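About Fallstead

Fallstead is a small school for adults who want to learn bookbinding and paper repair. We teach evening and weekend courses, run an open bench for people who have finished a beginner course, and take in a limited amount of repair work from the public. We are on the second floor of the old Plurden building, above the print supply store.

The school was started by Subbarao Alva, who had spent most of his working life repairing books for libraries. He began by teaching one class in a rented room with four students and a borrowed press. The class filled again the next term, so he kept the room. When the upstairs of the Plurden building came up for lease, he took it, and we have been here ever since.

The name comes from the street where the first room was. There was never a Mr. or Mrs. Fallstead, although we still get mail addressed to both.

What we teach

Most people start with Binding One. It runs for eight weeks, one evening a week, from 6:30 to 9:00. You make a pamphlet, a long-stitch notebook, a flat-back case binding and a rounded case binding, in that order. No experience is needed. You should be able to use a sharp knife safely and stand for part of the evening.

Binding Two is for people who have finished Binding One or can show us similar work. It covers sewing on tapes and cords, headbands sewn by hand, and a quarter leather binding. It is slower than the first course and there is homework, mostly sewing.

Paper Repair is a separate course and you can take it first if you like. It deals with tears, losses, loose pages and weak folds, using Japanese tissue and wheat starch paste. We cook the paste in class. Students bring their own damaged books for the last three sessions, and we ask that these be books you can afford to make a mistake on. Family Bibles should wait until you have had more practice.

We also hold one-day workshops through the year on boxes, marbled paper, and simple account books. The box day is the one that sells out first. The marbling day is held only in the warmer months, between May and September, when we can open all the windows.

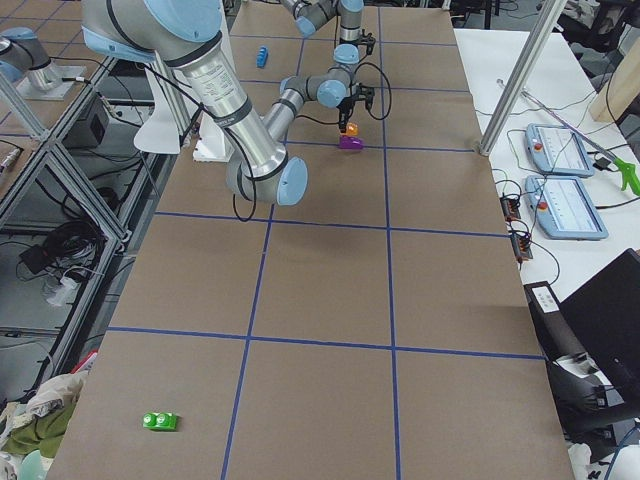 Class sizes are small. We take no more than ten people in Binding One and eight in everything else. Each student gets a bone folder, an awl, two needles and a steel rule on the first night, and these are yours to keep. Board shears, presses and sewing frames are shared. Cloth, board, thread and paper for the set projects are included in the fee. Leather is charged separately, as the price changes too often for us to build it in.

Fees

Binding One costs $400. Binding Two costs $579, not counting leather. Payment is due when you book. If you cancel more than two weeks before the first class, we return the whole fee. After that we can move you to a later term once, but we do not give money back unless we are able to fill your place.

There are two reduced-fee places on every course. You do not have to send us proof of income to get one. Write a short note saying you would like the lower rate, and we will tell you whether one is open.

The open bench

Anyone who has finished Binding One can use the open bench. It runs on two afternoons a week during term, from 1:00 to 5:00, and there is always a teacher in the building. You pay by the visit or by the term. People use it to finish class projects, to work on gifts, or to get a few hours with the big board shear, which is not a thing most of us have room for at home.

We ask bench users to sign in, wipe down the glue area, and put the weights back on their shelf. The weights are heavy and the shelf is low on purpose. Please do not leave books in the presses between visits unless there is a slip with your name on it. Unmarked work gets taken out when the next class needs the press.

Repair work for the public

We accept repair work from September through June. Most of it is cloth case bindings with broken hinges, cookbooks, children's books and reference books. We do not take in photographs, rolled maps or anything with active mold. If you are unsure about mold, keep the book in a closed plastic bag and call us before you bring it upstairs.

An estimate is free. We will look at the book with you, say what we think it needs, and write down a price and a finish date. Common repairs take six to eight weeks. If the repair would cost far more than another copy of the same book, we will say so, and what you do next is up to you – plenty of people go ahead anyway. 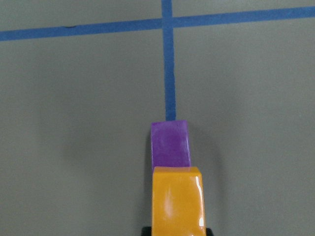

Do I need to bring my own tools to the first class?

You don't need to bring any. The basic tools are handed out on the first night and the rest are in the room. If you already own a knife or a bone folder you like, bring it along and we can sharpen or reshape it if needed. Wear something you don't mind getting paste on.

The library

Our reference shelves hold 800 books and pamphlets on binding, paper, type and the book trade. A good part of them came from the Rajan collection, given to us by the family when the Rajan bindery closed. They include sample books of cloth and paper that are hard to find elsewhere. Students may read anything on the shelves during class or bench hours. Nothing is lent out, but there is a scanner by the window for personal copies.

Working with Cetham

Each spring we join with the Cetham reading room, two blocks north, for a month of short public talks. They supply the chairs and we supply the speakers. Past talks have covered hymnals, ledger books, library pockets and the history of the paperback. There is no charge and you don't have to book. The program is usually posted in March, on our door and on theirs.

Getting here

The entrance is on the side of the building, next to the loading door. There is an elevator at the back of the ground floor hall. It is slow and it works. Street parking is free after 6:00 p.m. The bus stops at the corner, and the last one leaves after evening classes end.

To ask about a course or a repair, call during bench hours or leave a message at any time. We return calls within two working days during term. Between terms it can take a week.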